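How to sort out and clean a toy kitchen set

Posted 17/12/2021 by Vaughn Doucet

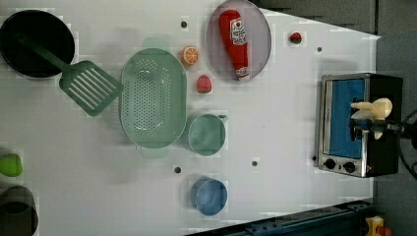

Toy kitchen bits on the white table: pan, colander, cups, plate and the pretend food.

If your play kitchen is anything like ours, the cupboards are full of jigsaw pieces and the food lives under the sofa. I do a proper sort-out every November (a bit late this year!) and it takes me 51 minutes, most of which I spend looking for lids.

First, get everything out onto one table. I like a white one, as the small things show up well against it and you don't lose a strawberry among the crockery. Don't try to sort while you're still emptying the cupboards -- I always used to, and I'd end up with three half-finished piles and a cold cup of tea.

Next, pull out the food. Ours is an orange slice, a strawberry, a little round red thing we call the tomato, and the ketchup bottle. Anything with a printed label stays out of the water, so the ketchup just gets a wipe with a damp cloth and goes to one side.

Now fill the washing-up bowl with warm water and a small squirt of washing-up liquid. Cups and plates go in first. The green spatula has slots in its head, so run an old toothbrush along each one. You'll want the same toothbrush for the colander, which is nothing but tiny holes. Hold it up to the window afterwards and you'll soon spot the ones still bunged up with play dough (if it's stubborn, let it dry out overnight and poke it through with a cocktail stick).

Rinse, shake and leave the lot on a tea towel. Stand the cups upside down, and tip any hollow food about to check there's no water sloshing inside. I leave ours until after lunch.

Putting away is the nice part. I use two Famton tubs, one for food and one for pans and crockery, with the spatula laid across the top of the frying pan so it doesn't vanish to the bottom. Small fruit goes in the colander, and the colander goes in the food tub. Stick a picture on the front of each tub if your children aren't reading yet -- mine drew their own, and the tomato has legs.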